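# Judge the gripper from the wrist

In our group we had a disagreement in December which lasted longer than the work it was about. We had to choose between two parallel grippers for a small arm, the Jiltance and the Himance, and we had the budget to buy one. Before buying we tried both in simulation, mounted on the same arm model, with the same controller and with a camera at the wrist looking out between the fingers. Each gripper got 400 attempts at each task. At the end there was a table, and the table said Jiltance.

I was against the table. My opinion is that a comparison of grippers which ends in a success rate, and in which no person has looked through the wrist camera for a long time, is not finished. Some of my colleagues find this old-fashioned, and I will try to present their reasons fairly as well.

Let me first say how the comparison was made. Tuấn Dương wrote the tasks: handles, knobs and small objects on a kitchen counter. The policy received the wrist image and the joint positions, and nothing else. The surfaces were changed by a script between episodes, so that the policy could not learn one table by heart. Bohumila Hájek trained one policy for each gripper, on the same computer and with the same number of steps. All this was done with care and I have no complaint about it.

My complaint is about what we called "the gripper" in this experiment. We wrote down the opening width, the finger length, the closing force and the mass. We did not write down how much of the wrist image the gripper takes for itself. For a person who controls the arm from a side view this may be a detail. For a policy that sees only through the wrist, it belongs to the specification as much as the force does. 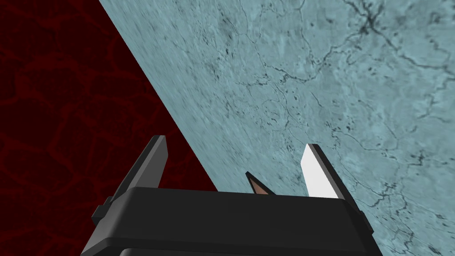
I think that occlusion is the most underestimated property of a parallel gripper, and that it should be measured before anything is trained. A product sheet shows the gripper from the side, on white, where the body looks compact. From the wrist the same body becomes a wall at the bottom of the view. When I went through the recorded images, I found many like this one, where a small brown pointed thing stands up between the open fingers and its lower part is hidden behind the black housing. A policy has to decide from that tip what it should do with the rest. I could not do it myself with confidence, and I have the advantage of knowing what is usually found on a counter. If I see only a tip, I don't know where the base is or how wide it is, and I cannot tell the distance well, either.

The usual answer to this is that the policy has memory, or that it has seen the object earlier in the approach, from higher up. Diễm Tiêu made this argument to me very patiently. She is right that a good policy may carry the information forward. But ours did not have memory. It took one image at a time. And even when memory exists, I would like to know that I am asking for it. A gripper that demands a better policy is a more expensive gripper, even when its price is lower.

The second thing I learned from looking was about light. I had always thought of the two fingers of a parallel gripper as equal. In the image they are often not equal. One finger can be dark gray against a dark surface, and the other almost white against a pale one. In the first case the edge of the finger is hard to find, and in the second it is very easy. We had randomized the surfaces in order to make the policy strong, which I still support, but we never asked whether the fingers themselves stayed visible in front of those surfaces. Deep red with veins, blue-gray marble, dark wood: the script chose them without any interest in the color of our fingers.

Bohumila believes that this is exactly the purpose of randomization, and that if the policy survives it, we should be happy. I understand the position. My difficulty is that the two grippers did not suffer equally. The Himance model has lighter fingers on both sides. When we compare a darker gripper and a lighter one on random surfaces, we are partly comparing paint. Nobody would change the motor of one gripper in the middle of a trial, but we accepted a difference in color without writing one line about it. It would have cost an afternoon to give both models the same finger material and to run the whole thing again.

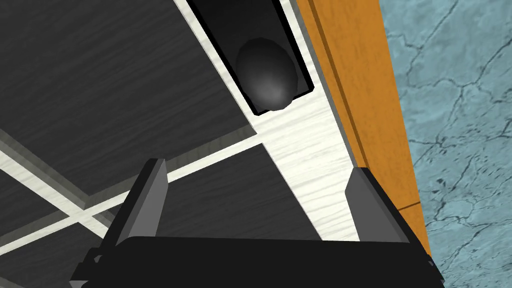

What I propose is simple, and it can be done by one person with a list and some tea. Before any training, the camera is mounted with each candidate gripper, and the arm is moved by hand through the tasks. The person writes down in each task at which moment the target goes behind the body, and whether it comes back. A knob that is in good view from far away may be lost in the last part of the approach, and this last part is where the grasp is decided. Afterward the camera is tilted or raised by a few degrees and the exercise is done again. I would do this at 5 camera positions for each gripper. Only then would I allow somebody to start a training run.

Tuấn's objection was the strongest one, so I put it here in full. He said that a person is a bad judge of what a network can use. I look for an outline and a shadow. The network may use a texture or something that I would never notice. So when I say "the target is lost," I am only saying that I have lost it. He also said, with a smile which I deserved, that my list would be filled in by someone tired, and that the table is at least tired in the same way for each gripper.

I accept the first half. My eyes are not the network. Yet there is a limit under which neither of us can go: if the part to be grasped is behind an opaque housing, there are no pixels of it. The network may guess, and it may guess well, because in simulation the same few shapes return again and again. This is my real fear concerning the table. In our tasks the objects come from a small library. A policy can learn that a tip of a certain color always belongs to a base of a certain size. It will then receive a high score for a gripper with a poor view, and this score will not travel with the gripper to a real counter.

On the second half I have no good defense. Lists are filled in by tired people. Esben Baldursdóttir, who maintains the arms at our other site in Parkent, suggested that two people should fill them in separately and compare. I think it is a good suggestion. It is also double work, and I know how such suggestions end.

It would be dishonest to write as if looking had no dangers. One evening I opened episode 1882 of the Jiltance set and it was so bad, with the finger pressed beside the handle for the entire episode, that for a week I could think of nothing else. It was one episode. I spoke of it in two meetings as if it were the typical case. Bjarke Thorlacius finally asked me how many of that kind I had seen, and I had to say that I had seen that one. The table protects us from this, and I don't want to throw away the table.

I would, however, put one more column into it. For every gripper and every camera position, the simulator can tell us what part of the target is covered during the final approach, because it knows where everything is. No opinion is necessary for this, neither mine nor Tuấn's. Our tool at Tapley, where we keep all the results, has space for up to eight columns and we used fewer. With the column in place we could have seen whether the Jiltance wins where the view is open and loses where it is closed, or whether the housing makes no difference, in which case I would have bought coffee for the others and stopped writing essays.

We bought the Jiltance. The camera has been moved a little higher on its bracket, which Bohumila agreed to after she had watched some recordings with me. The Himance fingers are being modeled again in dark gray, and the new runs have a place in the queue behind two other projects.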